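Fendivum planner: frequently asked questions

What does Fendivum do?
Fendivum is the motion planning and control layer that Bremer maintains for two-armed bench setups. It takes poses from the perception node, plans for both arms together and streams joint targets to the controllers at 100 Hz.

Which version should I install?
Use release 4 unless your lab still runs the older Jodau drivers. Those need release 3, which gets bug fixes only until October.

How is clear glassware handled?
Depth readings on beakers and test tubes are unreliable, so the perception node fits outlines from the colour image and matches them to a catalogue of 382 labware models. Depth is used for the tabletop plane – nothing else.

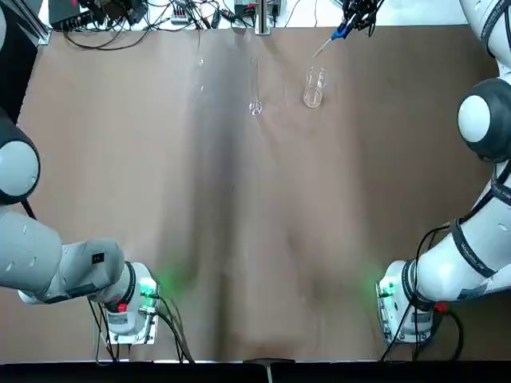

Can I plan for one arm and leave the other parked?
Set the second arm to "hold" in the task file. The planner then treats it as a fixed obstacle and won't move it until the hold is released.

Why does the planner report "no path" when the way looks clear?
Usually the collision padding is too large. The default is 9 mm on every object. Try lowering it for the target object first, then run the plan in simulation.

Where are the logs?
Each run writes a folder under the workspace, named by task. Attach the whole folder when you open a ticket – the Insaurralde viewer can replay it, but not from a partial copy.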